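Veltska
Home / Teaching equipment / Two-arm sets / Temik

Temik Two-Arm Teaching Set
Hand-guided and remote demonstration for small tabletop work

In stock. Ships from our shop in a crate that is heavier than it looks.
Ask for a quote | Download the manual | Compare with Temik Solo

Overview

You already know how to do the job. Your fingers have known it for years, and they've never once had to explain themselves. Temik is for the day somebody asks you to pass it along to a pair of robot arms.

The set has four arms. Two of them, the followers, do the work. The other two, the leaders, are lighter, have handles, and sit in front of you. Move a leader and the matching follower moves. Squeeze the trigger and the gripper closes. Temik records the whole business, joint by joint, along with whatever the table camera sees, and saves it as one demonstration. Then you put everything back and do it again, a part of robotics that rarely makes the brochure. We felt it should make ours.

If you would sooner skip the leaders, put the followers in free mode and push them around by the wrists. This works well for big, slow motions and for people who don't trust anything with a cable in the middle. It works less well for small things, where your own hands block the camera and you end up with a lovely recording of your knuckles.

What's in the crate

Two follower arms with parallel grippers, black
Two leader arms with trigger handles
One fixed table camera with post and clamp
Braided cable set, black
Four table clamps
One foot pedal (start, stop, throw that one away)
Recording software, licensed to the set and not to the person, so you may go on vacation
Three pairs of gripper fingers: tapered, wide and soft-faced
One hex key, plus a second hex key for when the first goes wherever they go

Not in the crate: the table. Any flat one will do as long as it doesn't wobble. White tops make for easy recordings and show every crumb.

Two ways to show it

By remote (leaders)
Sit or stand behind the leaders, step on the pedal, do the job. The followers copy your motion at full size or at half scale. Half scale feels like working in syrup for the first afternoon and then feels like the only sensible way to live. Use it for seals, tabs, lids, labels and anything else that was designed by someone with tiny fingers and a grudge.

By hand (free mode)
Hold the button on the follower's wrist and the arm goes slack enough to steer. Let go and it stays where you left it. You can set waypoints this way or record a continuous motion. One person can steer two arms at once, technically. We've watched people try, and we suggest a friend.

Mixed
Place the arms roughly by hand, then switch to the leaders for the fine part. Most of our customers end up here after a week and wonder why we didn't list it first. The order is alphabetical, if you don't look closely.

Specifications

Arms: two followers, two leaders
Saved task setups per table: 16
Finger change: one screw per finger
Scale: full or half
Camera: fixed mount, beside or above the table
Undo: last demonstration, or the last 10 if you've had that kind of morning
Pedal cord: 13 feet
Noise: a polite hum, rising to a click when the gripper closes
Color: black. We did offer white once. It came back gray.

About the zipper bag

Sooner or later every visitor to our shop asks to see the arms do something hard, and they mean something like juggling. We hand them the leaders and a clear plastic zipper bag. Heriberto Barajas, who designed the trigger, has kept a stack of them in his drawer ever since we started on the first version, and he gives them out like a man dealing cards he knows are marked.

A bag like that is a rotten object. It's see-through, so the camera sees the glare before it sees the bag. It wrinkles when you touch it, and the wrinkles don't come back in the same place twice. The seal is a pair of thin ridges that have to be found by the fingertips, and the fingertips in question belong to a machine and can't feel a thing. Your own hands would do the job while you looked for your keys. Behind the leaders you'll hear yourself breathing.

We use it because it brings out every bad habit in the first few tries. Here are the ones we see most.

Coming in too fast. The film is light and slides off the moment a finger bumps it. Slow down for the last inch. Your demonstration gets longer and nobody will fine you.

Pinching the film instead of the seal. A colored seal helps a lot. If you're buying bags for practice, get the kind with the bright strip, and save the all-clear ones for people you've stopped liking.

Working both arms at once from the start. Let one arm get its hold, pause, then bring in the other. The pause looks silly on playback, but a learned motion with a clean pause in it is far easier to sort out than one where both arms arrive together and start an argument.

Crowding. The two grippers have to get very close to each other for this, and the housings are wider than the fingertips. Angle one of them in from the side. If both come straight down they'll knock together above the bag, and you'll get the error tone, which Heriberto also designed and is unreasonably proud of.

Pulling when you should be peeling. Lift a little, then spread. A straight yank takes the whole bag along for the ride, contents included.

Put something flat in the bag before you start. A sheet of paper is fine. An empty bag has no opinions about where it ought to be and will follow a gripper anywhere.

Which fingers?

Use the tapered pair for bags, paper edges, cords and small parts. They get into tight spots and let the camera see what's being held. The wide pair is for boxes and anything you'd pick up with your whole hand. The soft-faced pair is for fruit, and for glassware that belongs to somebody else.

You can fit different fingers to each arm. The software will ask you to confirm this in a tone that suggests you've made a mistake. You haven't. Press Yes.

Setting up

Clamp the followers first, then the camera, then the leaders. Run the cables up and back, with enough slack at the wrists for a full turn. A tight cable pulls on the gripper just enough to spoil a careful pinch, and you'll blame the trigger, and then you'll write to us, and Yareli Ayala will ask you about your cables. She is right often enough that it's worth checking before you write.

Lights matter more than you'd like. Plastic throws back every lamp in the room. Move the lamp or turn the table until you can still make out the edges of the thing you're working on. Some glare is fine, and even useful if the real job has glare too. A clean studio setup teaches the arms to work in a clean studio.

Shadows from the arms and cables will fall across the table. Leave them in. They'll be there when the arms work alone, so the arms may as well get used to them.

How many demonstrations do I need?

The question we get most, and the one we're worst at answering. It depends on the task, on how much the object moves around between tries, and on how steady you are before coffee. What we can say is that a small pile of careful tries with the object in different spots beats a big pile with it always in the same one. Tilt the bag. Shove it left. Be a little messy on purpose, the way the world is without trying.

From our customers

"My first recordings looked like two crows fighting over a wrapper. By the end of the week they looked like one crow who knew what it was doing." – Ramesh Kashyap

"The throw-that-one-away pedal is the best feature. I'd like one for meetings." – Fulgencio Aguirre

"Solid arms, good triggers. The manual is too cheerful." Crisóforo Maldonado, three stars. We have toned down the manual.

Works with

Grirnetti tool plates, with the adapter ring (sold separately, we're sorry, it's a very nice ring). Cai wrist cameras, if you want a second view from close up. Recordings export to plain files with plain names, and you may take them wherever you like.

Care

Wipe the fingers with a dry cloth. Check the housing bolts when you change fingers. Don't oil the joints, and please don't let anybody's uncle oil the joints. If the trigger begins to feel sticky, it's nearly always a snack.

Returns and trials

You can try a set at your own bench before you buy it. Send us a note on the task you have in mind, and the object if it's small enough to mail. Packaging jobs are welcome, the fussier the better. We'll tell you which fingers to start with, and whether we'd do it by hand or with the leaders. For anything with a press-together seal it'll be the leaders, at half scale, tapered fingers on both arms. 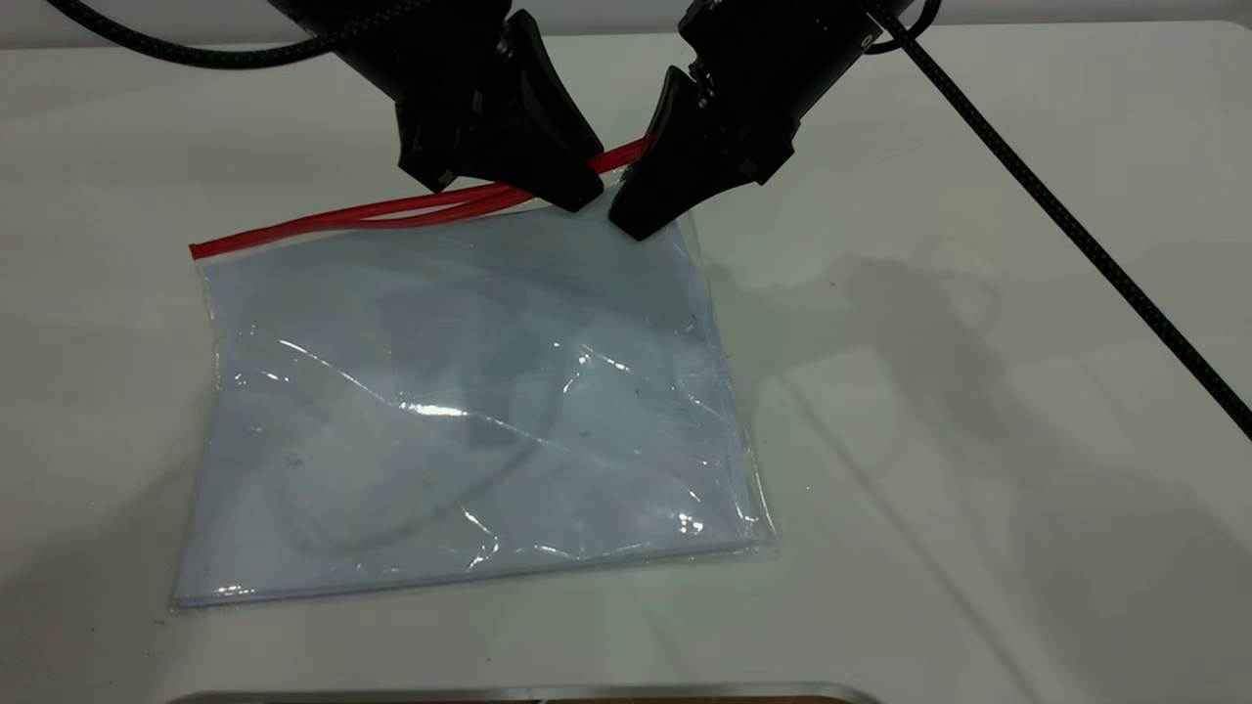

Trial sets come with the same cables, pedal and fingers as the full set, and only the one hex key. Shipping back to us is paid. Page updated Sep 18, 2022.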